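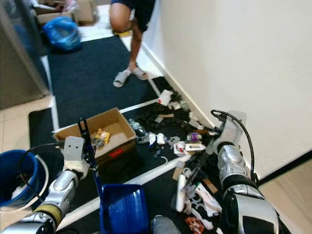

A reader signing herself only as Longtime Saver wrote to ask why I never talk about hallways, when that is where everything in her home ends up sooner or later. She has a drawer for batteries and a shelf for jars, she told me, and still she walks past the same bottles and wrappers every morning on her way to the front door, and would I please say something useful on the subject before the summer company arrives in June.

Well, I have been meaning to for ages! I have lived with a long skinny hallway for most of my grown life, first in the apartment on Esposito Street and now here, and I have tried just about every way there is of keeping it walkable. What follows is what stuck.

## Start with one open box

Before you buy a fancy sorting bin with a lid and a pedal (I did, and it was $59 I would like back), try a plain cardboard box. Cut the flaps right off with a utility knife, or fold them down inside if you want a sturdier rim. Flaps that stand up are forever knocking things back out onto the floor, and a box without them is so much easier to toss into, especially for kids and for tired people, and I am often the second.

Set it down in the middle of the mess and work from there. When I used to carry each thing to the kitchen I would get distracted by the dishes and not come back until supper.

A few notes on choosing a box:

- Medium beats large. A big one gets heavy and then it sits there for a week.
- Run a strip of packing tape along the bottom seam, inside and out.
- Skip anything that held produce, as the bottoms are often soft.
- Keep the spares flattened. A stack of made-up boxes at the end of a hall eats up more space than you would believe, and mine once hid a perfectly good umbrella for an entire winter.

## Wrappers first, then cups, then bottles

I go in that order and I am stubborn about it. Snack wrappers are light and they drift, so I like them gone before I start moving anything else. Shake the crumbs out into the trash first, or you will have ants by the weekend, and please don't put them in with the recycling unless your town says so. Ours doesn't.

Paper cups are the ones people argue about. Many have a thin lining, and some places will take them and some won't, so look it up once and tape the answer inside a cupboard door. Either way, tip the last swallow down the sink and stack them one inside the other. Mine go in the trash.

With water bottles, empty them all the way, squeeze the air out, and screw the cap back on. Check your local rules on caps too (my old building wanted them off and my new one wants them on, and I got it wrong for months). A squeezed bottle takes up so little room that I can get a whole week's worth in one box.

Plastic bags get a bag of their own. Shake them out, smooth them flat if you have the patience, and take them along to the store drop-off if there's one near you.

## Mats in a narrow hall

I am a great believer in dark mats. Two shorter ones are much easier to live with than one very long one, and you can carry each outside by yourself. Leave a little gap between them so the edges don't ride up over each other and catch a toe.

The trouble with dark mats is that they show every pale crumb. Once the big pieces are off, I take the mats up, shake them hard over the railing, and sweep the tile underneath before anything goes back down. Do the strip along the baseboard with a dry paintbrush, an old two-inch one is perfect, and the dust comes out in a lovely long roll.

Slide sandals are fine for this kind of job as long as the floor is dry. For mopping I change into something with a back to it, having gone down once on wet tile with a full bucket.

## Take it out the same day

Put the box by the door when it's full and take it with you the next time you leave. The cardboard itself can be used again if it stayed clean, and mine usually lasts three or four rounds before the corners give out.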